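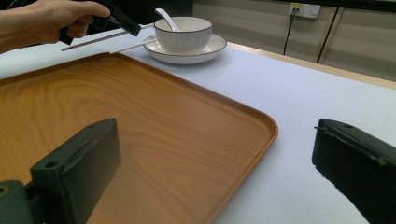

Toon Van Hecke asked why the export job still drops the keywords when more than one album is selected. He had tried it on the test server that morning with two albums and got the files but an empty keyword column. With a single album the column was filled in as expected.

It was agreed that this is the same fault as the one reported in November and that the two tickets should be merged. The cause is thought to be in the way album names are joined before the query is sent. Ketura to be left as it is until the fix is in.

Mullel 5 release

The list of open tickets was gone through. Two block the release: the export fault above, and the search box losing its text when the user goes back from a preview. The second has a fix waiting for review. The rest can move to the next version.

Toon Van Hecke reported that the help pages for the import screen are finished. The pages for batch renaming are still the old ones and show buttons that were moved in the last version. He will rewrite the text first and replace the screenshots once the labels are final. The label "Apply to set" was discussed again. Some users take "set" to mean the whole catalogue. Changed to "Apply to selected".

The release stays planned for December. If the export fix isn't merged by the time of the next meeting, the date will be looked at again.

Batch size

The import limit is now 1000 files per batch. Baert has asked for this to be raised, as their archive folders are larger than that and staff have to split them by hand. Their log shows an import stopping at file 726 with a timeout, well under the limit, so raising it would not help them at present. The timeout comes first.

It was suggested that the import should carry on in the background and write a list of skipped files at the end. There was general support for this — it would also deal with the complaint that the progress window can't be closed. Not for version 5. A separate ticket will be opened.

Incombe plug-in

The plug-in still writes its settings to the old folder. On a fresh install the folder does not exist and the plug-in starts with default values each time, without any message. Users who upgraded do not notice. The meeting preferred to create the folder on first start and leave the settings where they are. Moving them was considered and put off, as the older versions read from the same place.

The plug-in's version number should be shown in the About window. Agreed without discussion.

Backups

The nightly backup of the ticket database ran without errors during the period. A restore has not been tested on the new server. This was on the list last time as well. It will be done before the release, on the spare machine, and the time taken will be noted.

Actions

Merge the two export tickets and add the test server log — Toon Van Hecke
Review the search box fix — open, to be picked up this week
Reply to Baert about the timeout and ask for the full log — Toon Van Hecke
Open a ticket for background import
Create the settings folder on first start (Incombe)
Test restore on the spare machine

Any other business

The shared mailbox is nearly full. Attachments older than the last release can be deleted once they have been saved to the tickets they belong to.

The meeting closed at 11.40. The next one will be held at the same time, with the export fault as the first item.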